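Fold the heavy knits, hang the rest
By Alun Pumphrey
Mar 26, 2023

The case for hanging knitwear is convenience, and it fails on weight. A chunky jumper on a hanger is carried entirely by two small areas at the shoulder. The stitches there open under load, the body lengthens, and the sleeves follow. Pressing with steam will recover part of the shape. It will not recover all of it.

I measured one of mine to settle the point. It was 61 cm from collar to hem when it went on a padded hanger in April, and 4 cm longer when I took it off 12 weeks later. The hanger was a Vadberg, sold for knitwear, with broad rounded ends. The ends prevented the usual bumps at the shoulder and did nothing for the length.

The objection to folding is that it creases. A tight fold under a tall stack certainly does, and most drawers are packed that way. The remedy is to limit the stack. I keep no more than six garments in a pile, the heaviest at the bottom, and I refold each pile when the season turns. Cedar blocks go at the back of the drawer. I have tried the Zallix vacuum bags and do not recommend them for anything with a raised stitch - the texture comes out flat and takes days to lift.

Method matters more than storage. The usual shop fold depends on a board, and a board suits thin cotton. On a thick knit it leaves a hard ridge down each side. A bed is the better surface: wide enough for both arms, and soft enough that the garment does not slide. Spread the body first and smooth it from the centre outwards. Take each sleeve by the fabric, never by the cuff alone, and lay it across without pulling.

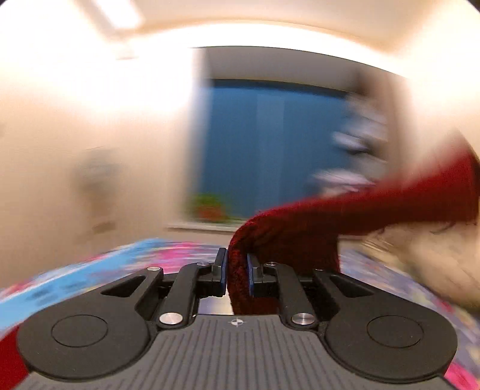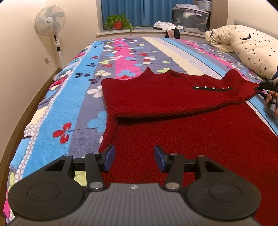 Sleeves cause most of the trouble in a folded jumper. They are long in proportion to the body, and in a heavy yarn they hold whatever twist they were put down with. The dark red one is a fair test, with a chunky knit that drapes in thick folds when lifted and bunches readily once laid across. Trim adds a second difficulty. A strip with a row of small silver buttons does not bend as the knit does, so I place the fold clear of it and keep the buttons facing up, where they cannot press into the layer beneath.

Bring the hem up once, not twice, if the drawer is deep enough. My Dullow chest is, and the older Alvarado in the spare room is not, so it holds shirts.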